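Rumors and Reputation: How Zostville Residents Respond to Unproven Claims Online
Student project report by Kianoush Jafarzadeh and Shahla Ahmadpour 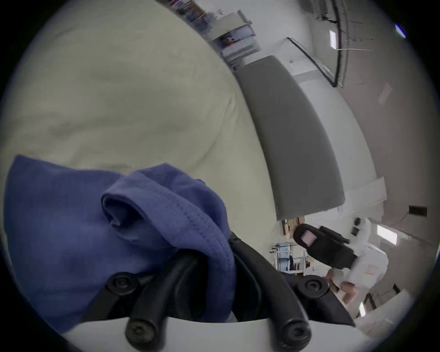
What do people do when they read an accusation about someone they know?
Most of them wait. Of the 291 residents who filled in our survey, the largest group said they would say nothing until they heard more, and the next largest said they would ask a friend.

We collected answers in February, mostly at the Chauke library and at the Sukex bus station. The form had 18 questions and took up to ten minutes. We also read 3881 public comments from a local message board and sorted them into four groups: supportive, hostile, neutral and off topic.

Hostile comments came early, usually in the first evening. Corrections were posted later and got fewer replies — in two threads they got none. Older residents told us they trusted a printed notice more than a post, but several had still passed a post along.

Limits: we did not talk to anyone who had been accused, or to anyone who had made a complaint. Our advisor asked us to leave both out for privacy reasons. The Fonix neighborhood is underrepresented because we only went there on one Sunday. The sorting was done by hand, and we disagreed on a number of comments, which we marked as neutral.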